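FOR IMMEDIATE RELEASE
December 2021

Somley Robotics Opens Its Doors for a Day of Blocks, Bowls and a Very Patient Arm

PLELTITZ – Hi, Gregor Ritchie here. I run the demo program at Somley, and my boss tells me a press release should sound like a press release. I've tried that and I can't keep it up, so you're getting it from me the way I'd tell it over coffee.

We held our winter open day this month and 80 people came through! We had planned for a lot fewer (the July one was quiet, half the town was at the lake), so if you stood in the hallway waiting for your turn, thank you, and I'm sorry about the coffee running out.

The star of the day was Telenard, our project on getting a robot arm to handle small things on a messy table. We've been at it for 26 months now. Most people know robots from car plants, where every part shows up in the same spot every time. A kid's shape sorter is a different animal. You have to pick the right block out of the pile, turn it the right way and line it up with a hole that was cut for it and nothing else, and anyone who has watched a toddler do this knows how much can go wrong.

Visitors came in for 4 sessions, and each one ended with questions, which ran long every single time. My favorite came from a retired machinist who wanted to know how hard the fingers squeeze and then stayed to argue with our engineers about it (he had good points, and we wrote them down). A lot of folks asked why we leave so much stuff out on the table. Well, that's what tables look like! We want the arm to cope with bowls and bottles and whatever else is sitting there.

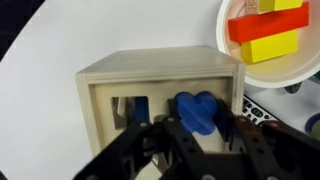
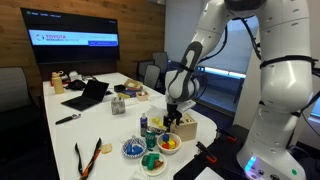 We're doing this again next year, with more sessions and smaller groups so everybody gets a spot up close. Dhillon, our partner on the software side, will send people too, and they're bringing a hands-on station for kids that I'm pretty excited about. School groups are welcome, just write to us early and tell us how many you are and how old.

Entry stays free. If you'd like to be on the list, or you're a reporter who wants to come see Telenard on a regular working day, call the Somley front desk at extension 2941 and ask for me.

Contact: Gregor Ritchie, Somley, Pleltitz, ext. 2941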